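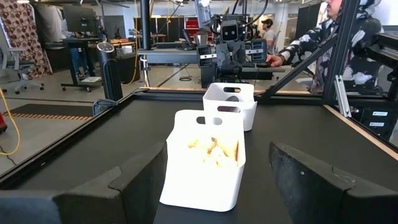 Pre-run safety checklist, two-arm sorting table
Lotberg shared workshop, bay 4
To be filled in before the first powered run of the day. Checked on Wednesday, in the afternoon. Comments are under each point. Marks: OK, FIX (repair before the run), WATCH (run is allowed, look again next time).

1. Table and border
Black work surface is fixed to its legs and does not rock. OK
Dark raised border has no loose section. OK
Comment: I pushed from all sides with my full weight. The wood strip on the edge is a little rough to the hand, please sand it when there is time.

2. Bins
Two white bins, one behind the other, near the center of the table. OK
No cracks at the handle openings. OK
Comment: The program from Brikari knows only these bin positions. If you move a bin for cleaning, put it back on the pencil marks and run the position test again.

3. Gripper fingers
Screws tight on both fingers. OK
Inner faces clean and without sharp edges. WATCH
Comment: One inner face has scuffs. I passed a cotton cloth over it and it did not catch. If it catches, change the finger. Spare ones are in the Gál drawer, second from the top.

4. Opposite arm
Silver brackets at the gripper pads do not move when pulled by hand. OK
Camera module sits firm above the joints. OK
Comment: Do not use the camera as a handle when you turn the arm. It was done in January and the calibration took us the whole evening.

5. Cables
Black cables above the arm have enough slack for the full reach. OK
Yellow cable from the ceiling stays outside of the reach of both arms. OK
Coil of black cable on the floor is moved away from the walking path. FIX
Comment: The coil under the gray beam can be stepped on. I ask for a hook on the post, at a height where a person does not hit his head.

6. Things near the frame
No fabric or clothing lies against the frame. FIX
Slotted bracket at the black upright is screwed on or taken away. FIX
Comment: There is blue-gray fabric at the foot of the tower fan. The bracket only leans there and can fall from vibration.
The fan itself: WATCH. It must stand straight with all its base on the floor.

7. Emergency stop
Button stops both arms, tested 3 times. OK
Restart needs the key. OK
Comment: On the second test I pressed only lightly and it still worked. The Kuvov relay makes a loud click, this is normal.

8. People
Hands out of the arm area before power is on. WATCH
Hood strings and wide sleeves are tied or tucked in. WATCH
Comment: We reach over the border too often. The rule stays the same: first stop, then key out, then hand in. Wait 15 seconds after the key is out.

9. Test run
Speed limit in the controller set to the slow profile. OK
Cycle counter written down: 3000. OK
Comment: Next greasing of the joints is due now. Please do it before the counter is reset.

Result: no powered run until the points marked FIX in 5 and 6 are closed. Sign on the paper copy at the door.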